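Workshop notebook, March: near bin, bottom and rim

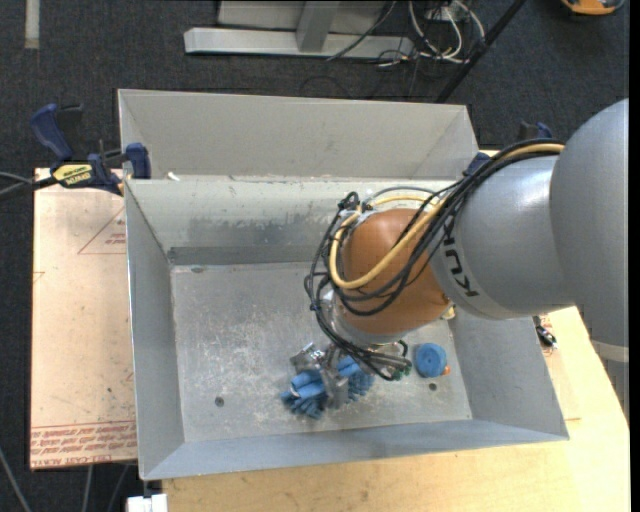 Started on the near bin at 8, before the Tandlow parts were unpacked. The plan was to decide whether to keep the sheet-metal bottom as it is, rub it down, or put a liner over it.

The scratching is worst in the middle, with cloudy patches mixed in. The corners and the sloping sides matter less, as parts slide off them and finish up in the middle anyway. Ran a fingernail over the whitish scratches. Most can't be felt. Two of the longer ones can, and those will want a bit more work.

Test patch on the offcut from the Adbridge order, same sheet as the bin as far as I know. Wet and dry paper, 420 first, then 800, one direction only. The 420 takes the cloudiness off quickly but leaves its own lines. The 800 tidies those up and leaves a dull even grey, good enough for us. Going straight in with 800 took far too long and I gave up.

Don't use the green pads from under the sink. Tried one on the other end of the offcut and it made fresh scratches in circles.

Liner: the Skellis rubber mat is the wrong shape for the near compartment. The floor is flat but the walls slope, so anything cut a touch too big rides up at the edges and parts get under it. If we do line it, cut a card template first and trim to that. Bansal sell a thinner mat by the sheet, 216 on the last price list, delivery extra. Not ordered.

Marks in the bottom: dark round ones near the lower left and lower right, and a small oval one close to the back left corner. Leave them uncovered until somebody has looked at the underside. If they go right through, the washers will find them sooner or later. If they do, tape from below, so the top stays smooth.

Back wall has a dark grey smudge. Try washing-up liquid and warm water before anything stronger. Same for the darker band along the base of it, though that may be in the metal.

Small white scrap on the rim between the two compartments, by the left clamp. Pick it off before wiping down or it will end up in the back one.

To do:
Rub down the middle of the near bottom, 420 then 800.
Wipe out both compartments afterwards, dust gets everywhere.
Card template for the mat.
More 800 paper, down to the last sheet.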